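Grippers keep missing the rim of the bowl, what are we doing wrong?

Yolanda Benítez
Posted in: School and Club Robotics

Hi all! I help out with an after-school robotics club, and our big project through December is teaching an arm to set and clear dishes. The kids named the arm Borance and I have no idea why. We do it by demonstration, so somebody holds a gripper in each hand, goes through the job on a kitchen counter, and then we train on the recordings. We have 727 recordings so far and we kept 559 of them after throwing out the ones where tracking got lost or somebody sneezed (seriously).

So, plates are going great. Bowls are a mess! The arm comes in at a decent height but then it closes either on air inside the bowl or way out past the rim. The kids think it's the shiny white glaze. I think it's that everyone has their own way of coming in with the second hand, but I can't prove it. I've put three views from the counter below, all from the grippers' own cameras, two with a bowl and one with a plate.

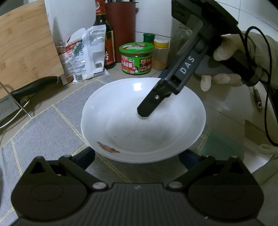
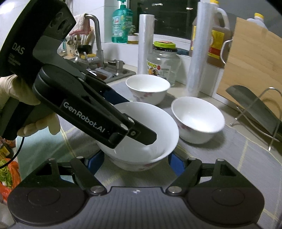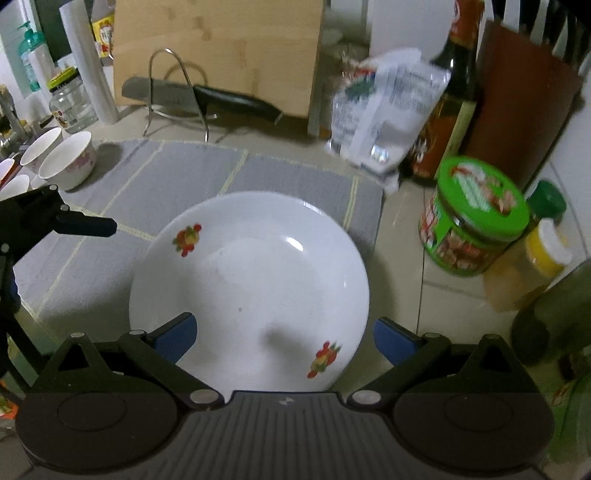 White dishes on the gray mat. Second gripper comes in from the upper right in the first one, the upper left in the next, and the left edge in the plate one.

Would you go get colored bowls, or redo the bowl recordings with some rules? We have time for one or the other, probably not both. Oh, and we train at 2000 steps a go, if that matters.

Siiri Rätsep
I'd leave the bowls alone for now. We had the same argument in my student team last year and bought a stack of blue ones, and the arm got good at blue bowls and stayed bad at ours.

What jumps out at me is the first two views. In one your second gripper reaches in from the right with the finger over the middle of the bowl, and in the other it comes across from the left. If your whole set is split like that with no pattern to it, the model may be landing somewhere between the two, and between the two sides of a bowl is air. A plate is more forgiving because you're only ever after the edge.

Pick one side and stick to it. Put a bit of tape on the mat for where the bowl goes, have everybody start with both grippers in the same spot, and slow down for the last couple of inches. We redid 159 bowl recordings that way and it was plenty to see a difference. Keep the old ones in a separate folder, don't mix them back in until you've tested the new batch by itself!

Also, 2000 steps sounds short to me. I'd let it run longer before blaming anything, it costs you nothing but an evening.

Hrytsenko
could be glare. turn off the light over the sink and try again

Yolanda Benítez
Thank you both! Siiri, I went back through one folder last night and it's all over the place, left, right, one kid switches halfway through. Tape is going down at the next meeting. We'll try the light thing too while we're at it.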